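4. Running the card table demo on open day

I do this one last, after the Takagi stand is up, and I still get a bit giddy when the arms wake up!

1. Clear your sleeves and lanyard from the table, then switch on both arms. Wait for a light on each circuit board down by the bases. Mine take roughly 60 seconds.

2. Lay the round mat in the middle and set the chips along its edge. Cards go face down.

3. Load the Setlow deal routine and drop the speed to 500 (the default is 1275, way too lively with kids leaning in).

CAUTION: Both grippers share the space over the mat. Keep your hands out until you've pressed Hold, even if you only want to straighten one card.
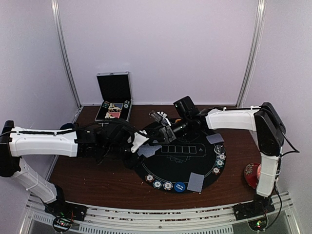 Jolien Van Rooij wrote in after the April visit that she'd rather start the left arm first and let the right one join in on the second round, as her visitors followed the dealing much better that way. I tried it at Baleck and I'm sold, so:

4. Start the left arm alone. Talk people through one round, then start the right.

5. If a card gets dropped, press Hold, count to 2, put the card back and press Resume.

Note: brush off the tabletop between groups. Crumbs get everywhere (snacks, I'm looking at you), and I like the mat lying nice and flat.

6. When the last group leaves, park both arms before you cut the power.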